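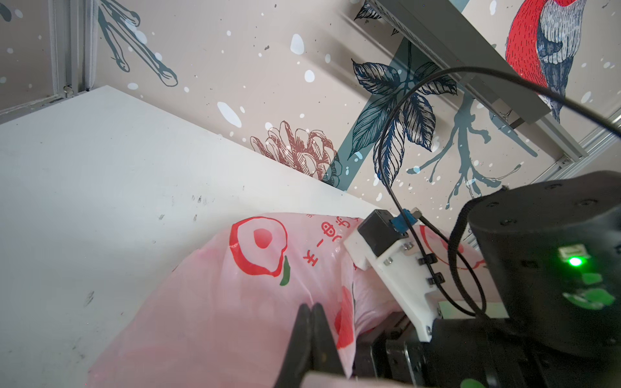
Ralton market stalls to start charging for plastic bags

Shoppers at the covered market in Ralton will pay for plastic carrier bags starting in September, after stallholders and the market office settled on a price last Tuesday night. It took three meetings to get there.

The charge is 7 cents a bag. Applies to every stall, indoor row and outdoor row both, and to the two fruit counters by the Wulbridge Street entrance that have been handing out bags free for as long as most regulars can remember.

Paper bags stay free. So do the small clear produce bags on the roll. Anything with handles, you pay.

The market office says the money goes back into the building – first job is the drain by the fish counters, which has backed up twice since spring. After that, lighting over the rear steps. No figure yet for how much the charge might bring in and the office would not guess at one.

Not everyone is happy about it. Fruit sellers argued hardest, saying they go through more bags than anybody and their customers tend to buy a little of everything, a bag for the oranges, another for the greens, a third because the first one is splitting. The first proposal was 9 cents. They wanted 4. They got 7.

Some stalls also have boxes of printed bags already paid for and were worried they would be stuck with them. They won't be. Old stock can be used until it runs out, any color, any print, but it has to be sold at the same price as the plain ones. The office had at first wanted all stalls on one plain white bag by the start date. That was dropped.

Pink fruit bags, the thin ones with the red printing, are the ones most people in Ralton have a wad of under the sink. Several shoppers on Wednesday morning had brought theirs back folded in a coat pocket, and one woman at the bread stall pulled out a whole roll of them held together with a rubber band. She said she uses them for lunch, for wet shoes and for lining the bathroom trash can, and has not bought a trash bag in years. Did not want to give her name. Said she would keep doing what she is doing.

Another shopper, waiting for eggs, said 7 cents was nothing and he would pay it every time sooner than carry a tote around. His wife disagreed, at some length.

How it will work

Stalls with a register will ring bags up as a seperate line. Stalls that are cash only will round the whole purchase to the nearest nickel, which the office admits will sometimes mean the bag costs a little less than it should and sometimes a little more. Signs go up two weeks ahead. There will be one at each entrance and a small card for each counter, in English, Spanish and Chinese.

Bring your own bag and there's no charge, whatever it's made of. Stallholders can refuse a bag that is dirty or leaking. They can't refuse one for having another store's name on it, a question that apparently took up a good part of the second meeting.

Cuevas, the dry goods stall on the corner, will sell a cotton bag with long handles at $4. It already sells a few a week. The stall has ordered 50 more and will see how it goes.

Bag return

A return bin is going in next to the customer restrooms for clean plastic bags. Carrier bags only, empty, dry, no receipts in the bottom. Bags in decent shape will be set out on a hook for anyone to take for free, and the rest get picked up once a month by Zulik, the hauler that already takes the market's cardboard. Bread wrappers and netting from onions or citrus are not accepted. Neither is bubble wrap.

Best way to store them untill you have enough to bring, according to the woman running the knife and housewares stall: press the air out flat on a table, fold in thirds the long way, then roll it up from the bottom and tuck the handles around. She did one in a few seconds while making change for somebody else. A bag that has gone soft or started to flake should go in the bin, not back in the drawer.

Handles are usually what goes first. Check them before loading anything heavy – melons, squash, a bag of rice. Double up if unsure, though of course that will now be 14 cents.

Next steps

Stallholders get the final wording this week and have until the end of the month to object in writing. The office does not expect changes to the price. A review is planned for after the winter holidays, and the fruit sellers have asked for their bag numbers to be looked at on their own when that happens.

The flower stalls asked about sleeves. Sleeves are exempt.

Market hours are not affected. Doors open at 7 a.m. as usual, side gate a little earlier for deliveries. Questions can be left at the office window upstairs, which closes for lunch.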